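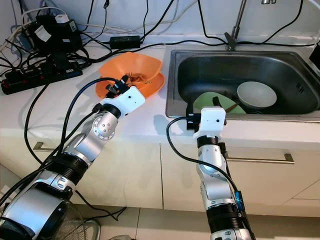

Figure 30. Left gripper at the orange bowl, right gripper at the front edge of the sink.

4.2 Working at a sink

1. Keep power supplies and power strips on the side of the counter away from the faucet.
2. Route arm cables with enough slack for full reach. Tape down any cable that crosses the counter.
3. Set the speed limit to 30 percent before the first run.
4. Move one arm at a time until both paths have been checked.
5. Press Stop before reaching into the sink.

CAUTION: The grippers are not waterproof. Do not lower them into standing water.

Note: At the Welville site, report damaged cables to Tariq Ansari before the next run.

Last updated: April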